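7/30/19

Spent most of the day on the rye starter trials, and I want to get it all down before I forget which jar was which (I nearly did by lunch, and I was the one who labeled them).

Sachiko brought in the new flour from the Prekell mill, and it is noticeably coarser than what we had in January. I fed jars A and B with it and kept C on the old Kotian flour so we have something to compare against. A and B were both sluggish for the first few hours and then took off together after lunch, which cheered me up no end. C just did what C always does, bless it.

## Weights

The big batch came to 2,605 g going into the tub and 2,513 g of dough after dividing. That is 92 g gone to the sides of the tub, the scraper and my sleeves. Reiko thinks I should oil the tub first. I have always been stubborn about that, but I'll try it on the next one and write down what happens.

## Bake

Two loaves on the stone, ten minutes with the lid on and then the lid off until the color looked right to me. The Broltholm oven still runs hot at the back left — please turn the loaves halfway, everybody! The first one had a lovely sour smell and a tight crumb near the bottom, so I suspect I shaped it too soon. The second rested longer and opened up much better along the slash. Ridwan ate the heel of it with butter before I could measure anything, and I can't really blame him.

## Shaping

I'd like to go back to shaping on stone. The wooden board drinks up so much flour that I lose track of how much is going into the dough, and polished stone lets me get by with a light dusting and a wet hand. The veining does make stray flour harder to spot, so wipe twice.

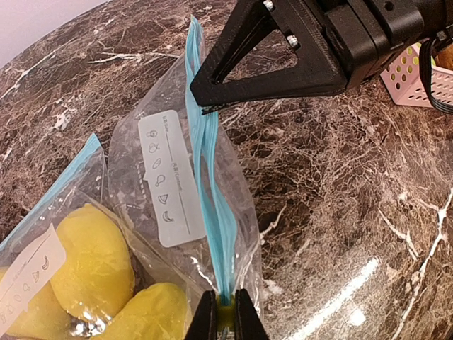

## For next time

- Oil the tub, weigh before and after.
- Longer rest before shaping, same flour as A.
- Ask Remedios if she still has the linen cloths from the Sukberg class.
- Feed C tonight. Rizal has the fridge key until Thursday.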